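Section 4: Fitting the Chest Harness and Cooling Fans

Read this section through once before you cut anything. The harness has to be finished before the outer torso shell goes on, and it is hard to get at afterward without peeling glue joints apart.

What you need for this section

Foam torso former (from Section 3)
Two shoulder straps, 2 inch webbing, with side-release buckles
One waist belt, 2 inch webbing
Four strap anchor plates and the bag of short bolts marked B
Two 80 mm fans with leads
Fan switch and in-line fuse
USB power bank (not supplied)
Contact cement, hot glue, hook and loop tape
Utility knife with a new blade

4.1 Measuring the wearer

1. Have the wearer put on the clothes and shoes they will wear under the costume. A thick undershirt changes the strap length more than you would expect.

2. Measure from the top of the shoulder to the top of the hip bone, on both sides. Write both numbers on the inside of the former in marker. They are often different.

3. Measure the waist at the belt line and add 30 cm for the buckle tail.

4. With the wearer standing straight, lower the former over the head and have a helper hold it at the right height. The neck opening should sit level and clear of the throat when the wearer looks down.

5. Mark where the top of each shoulder touches the inside of the former. These marks set the position of the upper anchor plates.

Note: If you are building for a wearer under 5 feet 2, use the lower row of marks on Template 7. Hsin-yi Chung drew these for the second printing, so older template sheets will not have them. Replacement sheets are free from the Furnesville shop.

4.2 Installing the anchor plates

1. Place each upper plate over its mark with the slot facing the neck opening. Trace the bolt holes.

2. Pierce the holes with an awl. Do not drill – a drill bit grabs the foam and tears it.

3. Push the B bolts through from the outside and tighten the nuts by hand, then a half turn with a wrench. Stop when the foam just begins to dimple.

4. Repeat for the lower plates at the back of the waist.

5. Put a dab of hot glue over each nut. If you later need to remove one, the glue will pull off with pliers.

CAUTION: Bolt ends must not extend past the nut on the inside by more than one thread. Trim and file any that do. Cover all four plates with the foam pads supplied.

4.3 Threading the straps

1. Feed each shoulder strap through the upper plate from below, fold back 3 inches, and stitch. A sewing machine with a heavy needle works. Hand stitching with upholstery thread takes longer and holds just as well.

2. Cross the straps at the back. Left shoulder goes to right waist plate, right shoulder to left.

3. Fit the waist belt last and leave it loose.

4. Put the torso on the wearer, snug the belt first, then the shoulders. Most of the weight should rest on the hips.

5. Have the wearer walk, sit on a stool, and raise both arms. Adjust and try again.

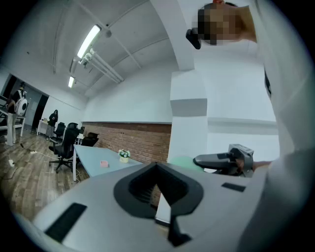 4.4 Fans and Power

The fans pull warm air out through the grille between the shoulder blades. They do not cool the wearer directly, and they will not do much if the intake under the chin is blocked.

1. Cut the two round openings marked F on Template 8. Cut slightly small and sand to fit.

2. Seat each fan with the arrow on its housing pointing outward. Run a bead of hot glue around the edge and let it set before moving on.

3. Join both red leads to the fuse holder and both black leads to the negative wire on the switch.

4. Route the wires down the inside of the left side seam and hold them with hook and loop tape every few inches.

5. Mount the switch where the wearer can reach it with a gloved hand. Left hip is usual. Tane Ormsby built his Zastport with the switch inside the right wrist, and the wire broke at the elbow twice, so we no longer suggest this.

6. Plug in the power bank and switch on. Hold a strip of tissue at the grille. It should blow away from the torso.

If the tissue is pulled in, one or both fans are backward. Remove and turn the fan over. Swapping the wires will not reverse it.

CAUTION: Do not carry the power bank in a sealed foam pocket. Use the mesh pouch and check it by hand during long events. Stop using any power bank that is swollen or too warm to hold.

Run time

A 4000 mAh pack will run both fans through a normal parade. For a full convention day, carry a spare. Always start with the pack at 100 percent.

4.5 Quick release

The wearer must be able to get out of the torso without help.

1. Tie a 6 inch cord loop to each shoulder buckle and lead it out through the neck opening.

2. Practice with the gloves on. Pull both loops, open the belt, and duck out from underneath.

3. Do this at least three times before wearing the costume in public – then once more with the helmet from Section 6 in place.

Parts and help

The harness kit is part number 1130 and can be ordered separately for older Hamitz torsos. The Buckley torso uses a different lower plate, so say which one you have when you order. Welington Vieira handles replacement fans and switches.

Continue to Section 5, Outer Torso Shell.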